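Snack table for a small office, does the layout matter?
Forum index > Hosting and Entertaining > Small Spaces

mudroom_marge
Posted in April
I have been put in charge of the snack table at work. I did not run for this. The last person moved to the Mondo building and left me a drawer of toothpicks and a key that opens nothing.

The table is brown, as wide as a door and a bit deeper. It has to hold drinks, packaged stuff, and one thing that looks like somebody made an effort. We get a rush at 3 and then stragglers until the building locks. Budget is 60 dollars a go, which my boss described as "plenty" while eating a 14 dollar salad.

Where do the drinks go? Right now they're in front and people reach over them for the cookies, and I've mopped twice.

tallboy_pete
Drinks in back, always. Get something with steps so the back row stands higher than the front row and people can see there's more than one bottle. You can find clear ones in the makeup organizer aisle for less than the ones sold as drink displays.

Kumel
Disagree with Pete, as is tradition. Drinks go on a separate surface. A chair will do. A filing cabinet will do. Once the bottles share a table with the food you get elbows, and after elbows you get what Marge has.

tallboy_pete
Kumel, you once told a woman to put her punch bowl in the hallway.

Kumel
And she had a dry carpet.

mudroom_marge
There is no chair to spare and the filing cabinet is where Gary keeps his plant. Moving the plant would be a bigger project than the snacks.

Diệp Bạch
I did this for three years at a place called Predata, where the table was the only thing everyone agreed on. What worked for us:

Leave a gap in the middle. People need somewhere to put a thing down while they decide about the other thing. Ours was an empty tray and it got more use than any full one.

Baskets for anything you'd like to look homemade. It's a cheap trick and I've never seen it fail. A store-bought slice in a basket looks like it came from somebody's aunt.

Packaged snacks in a plain bin off to the side, boxes and bags together. Don't fan them out. A fanned-out granola bar is trying too hard.

One kind of soda. If you offer four kinds you will hear about the fifth.

crumbtray
Strong no on the one kind of soda. Half my office doesn't touch cola and they will tell you so in the elevator. Two kinds minimum, plus water.

Diệp Bạch
Water was in the cooler down the hall. I stand by the rest. Matching bottles on a rack look like a plan — mixed ones look like the end of a picnic.

crumbtray
I've had very good picnics.

oldsalt_renny
Nobody has mentioned napkins. I've read this whole thread waiting for napkins.

mudroom_marge
Renny, I have 1000 napkins. They came with the drawer.

OK, I went with most of what Diệp Bạch said and the step thing from Pete. Clear two-tier rack at the back, three Cokes up top and three on the lower step, caps all red, very smart. Tray in the middle with nothing on it yet. Slice in the basket to the right of it. Bin of packaged stuff over on the left, and the foil-wrapped things in their own basket in front of that. Kumel, I read your posts with respect and ignored them.

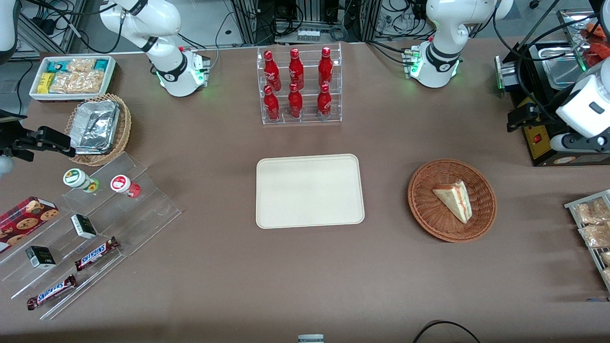

Re: Snack table for a small office, does the layout matter?

tallboy_pete
The rack looks great. I'd have gone taller in the back but I'd say that about anything.

Kumel
It does look good, and I resent it. Come back and tell us about the elbows.

crumbtray
Is that slice cake or a sandwich? I've gone back and forth. Pale layers, pinkish filling, could be lunch or could be a birthday.

mudroom_marge
I'm going to let people find out for themselves.

crumbtray
That's no way to treat coworkers.

Diệp Bạch
Nice to see the tray empty. Somebody will ask you what goes on it. Don't give in. At Predata a man named Doãn put a stapler on ours and it stayed there through the summer.

Only change I'd make is turning the slice so the point faces the front of the table. It's pointing left at the moment and people like to be aimed at by cake.

oldsalt_renny
Where are the napkins going?

mudroom_marge
On the filing cabinet, next to Gary's plant. He has agreed to a stack no higher than the pot.

Kumel
So the filing cabinet was available.

mudroom_marge
For napkins, Kumel.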